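Another laundry app wants your socks

Jillik, the pickup laundry service that signed up half of Arngate last spring, is coming to Inmont. The flyers have been in our mailboxes since December, and they promise to "give you back your weekends" for $102 a month. I have my doubts.

For a start, the monthly price covers 5 bags, and the bags are small. Bedding is extra. So is anything that needs a hanger. The company says it has 2,669 happy households, but I couldn't find out who asked them or what counts as happy. Someone who forgot to cancel, maybe.

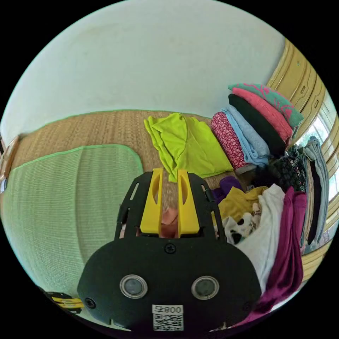 Clothes on a woven straw mat, still waiting for their free weekend.

Then there's the part no flyer mentions. You still have to pick everything up off the floor, check the pockets and get the bag to the door before 7 a.m. When it comes back you have to put it all away. The washer does the bit in between, and mine has never sent me a bill for missing a pickup window.

A plain new washer at Valdebenito on Main Street was marked $399 when I looked. That's less than four months of Jillik. If you have no hookup, or bad knees and a third-floor walkup, the sums may come out differently - and the coin laundry on our side of town is no treat. But read the cancellation terms before you hand over a card number. They're on the back of the flyer, in the gray print.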